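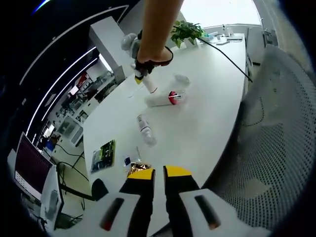
Shobha Acharya asked, after our midway talk, why we were still recording when we hadn't looked at what we already had. She thought a good share of our demonstrations were probably teaching the arm to hesitate, and that more of them would only teach it to hesitate better.

We had no answer at the time, and her question became the second half of the project. The first half had been simple to state: collect as many hand-held gripper demonstrations of clearing small items off a table as we could before the end of July, train a policy on them, and see how well it did on the arm in the Alness lab. The second half was to find out whether a smaller, chosen set would do as well as the whole lot.

1. What we collected

All demonstrations were recorded with the hand-held grippers belonging to the Urkano project. The gripper carries a wide-angle camera, so each demonstration is a video from the gripper's point of view together with the position of the gripper and how far the fingers are open. The robot arm isn't needed for recording.

The task was to pick up one named item and put it down in a drop area marked off to the side. We used eight kinds of item: small bottle, larger bottle with collar, flat packet, small clear packet, foil wrapper, pen, plastic cap and cable tie. Between demonstrations the person recording moved the items by hand. In the early sessions we laid them out tidily and well apart. After the first month we stopped doing this, as the layouts all looked alike, and we let the table fill up with whatever was there.

Two people often recorded at the same table from different sides. This saved time but it meant that another hand and another gripper came in and out of view. We kept these demonstrations in. A policy that has only ever seen an empty background wouldn't be much use in the room we were working in.

By the end we had 3,872 usable demonstrations. "Usable" means that the position tracking did not drop out and that the item ended up in the drop area. We did not judge quality at this stage.

2. How we chose the smaller set

We gave each demonstration a score made of two parts. The first was the pause score, the share of frames in which the gripper moved hardly at all while the fingers were neither opening nor closing. The second was the retry score, the number of times the fingers closed and opened again before the item was finally lifted.

We ranked the demonstrations within each kind of item, so that the hard items would not be thrown out wholesale. Then we kept the best from each ranking until we had 2,000 in total. We call this the chosen set. For comparison we drew another 2,000 at random, keeping the same share of each item. We call this the random set. The third set was everything.

The size of the chosen set was fixed before we trained anything. We would have liked to try several sizes but each training run took most of our weekly allowance on the Sovwood machines.

We watched a sample of the demonstrations that had been left out. Many were from the first sessions, when we were still getting used to holding the gripper and tended to stop just above the item to line up the fingers. Others were from late in long sessions. There were also some that we thought were perfectly good, mostly of the foil wrapper, where the person had taken a second go at it for a sensible reason.

3. Training

The same network was used for all three sets. It takes the two most recent camera images and the finger opening, and gives out a short run of gripper movements. Images were cut to the middle part of the view and shrunk to a square. The batch size was 256 throughout. We trained for the same number of steps on each set, so the policy trained on everything saw each demonstration fewer times. This is a weakness and we come back to it in section 6.

The code was the group's existing training code, which came from the Palaniappan project, with our own loader in front of it. Most of the time we lost in this part went on the loader. For a good while it was reading the finger opening one frame late, and the first policies closed on thin air just past the item. None of those runs are counted here.

4. Testing

Each policy was tried 256 times on the arm, 32 times for each kind of item. The layouts were set out from printed sheets so that all three policies met the same ones. One of us set the table and started the run, and the other wrote down the result without knowing which policy was loaded. A try counted as a success if the item was in the drop area when the arm stopped. If the arm had not finished inside the time limit it was stopped and the try counted as a failure, even if it was holding the item.

5. Results

Successful tries out of 256:

Chosen set: 201
Random set: 168
Everything: 189

The chosen set did better than everything, which is nearly twice its size, and clearly better than the random set of its own size. The difference between the chosen set and everything is small enough that we would not lean on it heavily. The difference between the chosen set and the random set is larger and was seen for seven of the eight items.

The exception was the foil wrapper. 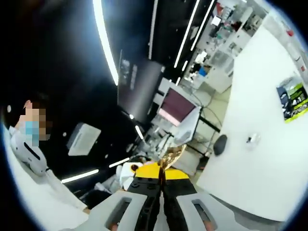
On wrappers the chosen set managed 17 out of 32, the random set 19 and everything 23. We think the retry score is to blame. A crumpled wrapper shifts when it is touched, and a person who misses it will open the fingers, move across a little and close again. That is the right thing to do, and by ranking on retries we had removed most of the places where the policy could have learned it. When the chosen-set policy missed a wrapper it generally carried on to the drop area with nothing between its fingers. The policy trained on everything more often went back.

For the rigid items the pattern was the other way round. The policies trained on the random set and on everything would stop above a bottle, drift a little and stop again, and a number of their failures were simply running out of time. The chosen-set policy rarely did this. So Shobha was right about the hesitating, at least for bottles and pens.

The flat packet was poor for all three. The fingers need to get under an edge, and from the gripper camera the edge is hard to make out on a white table. We tried moving the lamp and it made no difference we could measure.

6. Problems and what we would change

Equal training steps. As noted above, this may have held back the policy trained on everything. A fair test would train each set until it stopped improving. We did not have the machine time.

One table. Testing was done at one table in one room. We can't say what would happen elsewhere.

Scoring. Pauses and retries should not have been added together. With the same data again we would rank on pauses alone and leave retries in, or use retries only for rigid items. We started a run with the pause-only ranking but it was not finished when our access ended, and the half-trained policy is not worth reporting.

Who recorded what. We did not write down which of us made each demonstration in the first month. Later on we did, and there are differences between us in how fast we close the fingers. It would have been useful to check whether the chosen set leaned towards one person.

Drop area. Marking it with tape was a mistake. The tape was moved twice when the table was cleaned, and some of the early demonstrations end in a slightly different place from the later ones.

7. Files

The chosen and random lists are kept as plain text with one demonstration number per line. The scoring script reads the finger opening from the corrected loader and should not be run on the folder marked "old". The layout sheets are in the drawer under the arm controller in Alness, and the one for cable ties has a spare copy because the first got torn.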